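Wavari trains arm to recover from its own missed grasps

Robotics lab Wavari has published results for Truvden, a training method that teaches a tabletop arm to retry a failed grasp without returning to its start position. The work was led by Benvinda Louro at the lab's Unthorpe site and released in October. 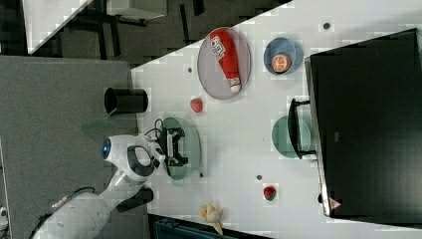

The method cuts each demonstration at the point of contact and relabels the pieces by outcome, so near misses stay in the training set. Louro's group used 830 demonstrations of kitchen tasks with toy food and dishes. Over 80 test runs per task, the retrained policy needed a human reset in 6 - the baseline needed one in 30.

Both policies used the same arm, gripper and camera views. Training time was unchanged.

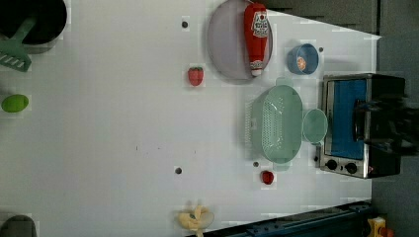 Does the method need extra sensors?

It runs on camera images and joint positions alone. Contact is estimated from gripper motor current, a signal the arm already reports.

A second group, at Teixeira, is repeating the tests with a different gripper. Code is due once those runs are finished - the relabeling scripts will come first.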